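Two Days on the Set of Clornero

Shemweta opened the Clornero stages to the public in June 2018, and I got one of the 300 passes. If you watch the show you know why I was up before dawn refreshing the page. If you don't, go watch the first season and come back, I'll wait!

The stages are in Drilville, out past the rail yard, in two long sheds that used to store grain. You check in at a trailer, get a paper wristband and leave your phone in a locker (fair enough, they were still shooting the finale). Our group went into Shed B first, where they keep the harbor street. On screen it feels like half a city. In person it is one curved block, and the curve does all the work. You stand at the fish market and can't see the end of the road, so your brain just keeps building houses.

I loved the costume room even more. More than 800 pieces hang there, sorted by episode, and the woman showing us around let us feel the sleeve of the gray coat from the ferry fight. It weighs a ton. They made four of them, each one more beaten up than the last.
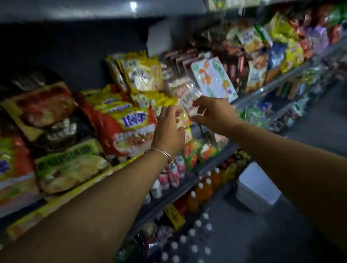 Day two was the screening. They showed us the first two episodes of season two in a little theater with 100 seats, so we went in shifts, and mine was the late one. No spoilers, but the opening runs eleven minutes without a word of dialogue and people were leaning forward the whole time. The second episode is slower and spends a lot of time in Grasach, the mountain town we only heard about last year. I was worried it would look cheap. It looks cold and huge, and the music is so good.

There was a short talk afterward with some of the crew. Season two has ten episodes, up from eight, and they plan to release them weekly starting in March. A third season isn't confirmed, though the sets are staying up, so read into that what you like.

If they do this again, wear comfortable shoes and ask for the early group, which got an extra half hour on the ship deck. I'm still jealous about the ship deck.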